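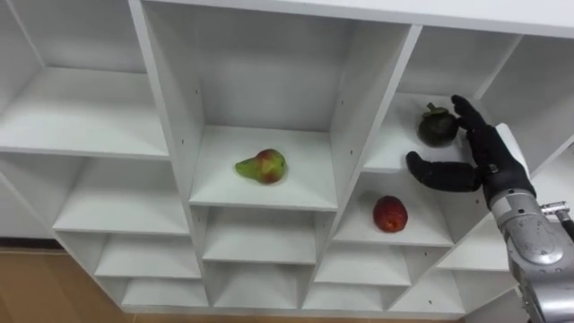 Can you keep fruit in a bookcase?
For a few days, if the shelves wipe clean and the sun stays off them. Anything ripe wants its own compartment.

The Bedroom Cubbies: A Small Gallery

Posted by Gisela Diekmann, 12 Apr 2025

My tall white shelving unit came secondhand from a man in Sorkbridge who swore it was a bookcase. I own 4 books. What I do own is a weakness for the fruit stall, and a kitchen with a counter the size of a tea tray. So the bedroom got a pantry. These are the results, with remarks.

1. The basket 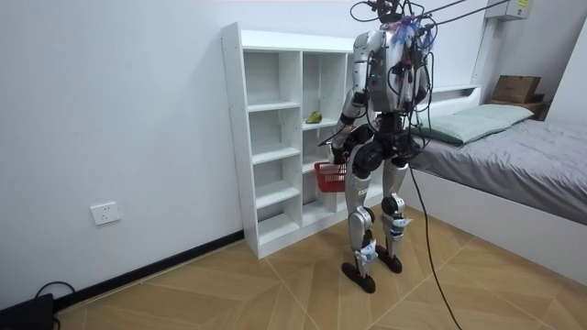 I have strong views on baskets, most of them acquired from Ratree Thongsuk, who shops with one and looks down on bowls. A bowl hides its worst pear at the bottom until you can smell it. The small red plastic one beside the cubbies has latticed sides, so the worst pear has to face the public. It cost 890 of something on vacation and has outlived two nicer ones.

2. Knee height

Low shelves are where fruit goes to be forgotten. I lost a lime down there in November and met it again much later, by which time it was more of a pebble. My rule now is top rows first, and the basket comes along whenever I sort, handle up, red enough that even I can't mislay it.

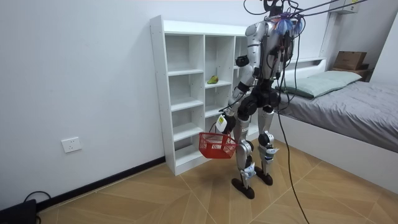

3. Peg holes

Small round dark holes run up the side panels, for moving the shelves. Tianyou Lei offered to rearrange the lot in 30 minutes. I have left them where they are — the last time Tianyou adjusted something of mine, it was a door, and now it's a curtain.

4. Bare shelves, red basket

All those open squares look terribly calm with nothing in them. I give it until the next trip to the stall.

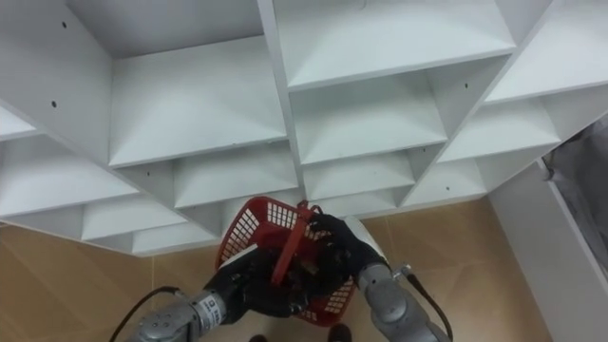

5. Still to come

Labels, possibly. Prakash Pillai has promised me a set of 12 and I have promised to ignore them.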